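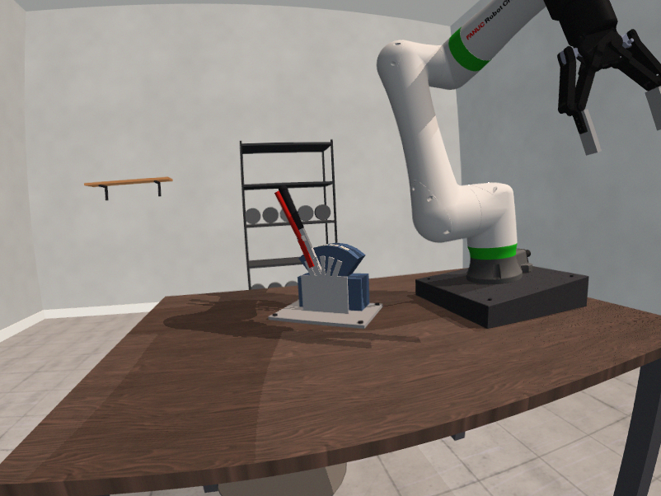
A newscast is a promise to be finished on time, a producer at Stesari told trainees each August, and everything else in the job follows from that. Most of this chapter is about how the promise gets kept.

Chapter 4
Filling the Hour: The Rundown and the People Who Build It

Chapter 3 dealt with how a single story is reported and written. This chapter looks at how single stories become a program. The main tool is the rundown, a list of every item in the show in the order it will air, with the length of each item and the name of the person responsible for it.

At Stesari, a regional cable channel, the evening news hour had 19 items on a typical night. Some ran 70 seconds and some ran much longer. Commercial breaks took fixed slots that could not move. The producer started with those breaks, because they were sold in advance, and worked outward from them.

The first block usually holds the newest or most serious local story. Weather is often teased early and delivered late, so that viewers who came for the forecast stay through the middle of the show. Lighter items tend to go near the end, where they can be shortened or dropped if something else runs long. An item that can be dropped without harm is called a float.

Timing is done backward. If the show must end at 6:58, the producer subtracts the length of the closing item from that time, then the item before it, and so on up the list. The result is called a back time. During the broadcast, the producer compares the clock with the back time and tells the anchors whether they are over or under.
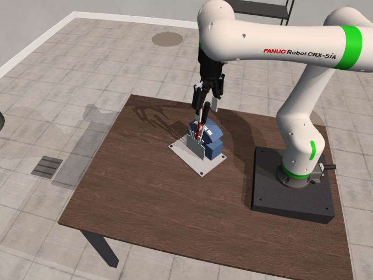
Reading a rundown from the bottom up felt wrong for weeks, according to one former associate producer at Edodton, and then it became the only way that made sense. New staff at small stations often report the same thing. They are used to thinking about what comes first.

Edodton is a useful case because it had so few people. The anchor wrote much of the copy and also approved the script. A breaking story from Cumcombe, 139 miles from the studio, could be covered only by phone – there was no crew close enough to send. Section 4.3 follows one such evening from the morning meeting to sign-off.

Terms to know: rundown, block, tease, float, back time, sign-off

4.1 The Morning Meeting

The first version of a rundown is made many hours before air, and very little of it survives.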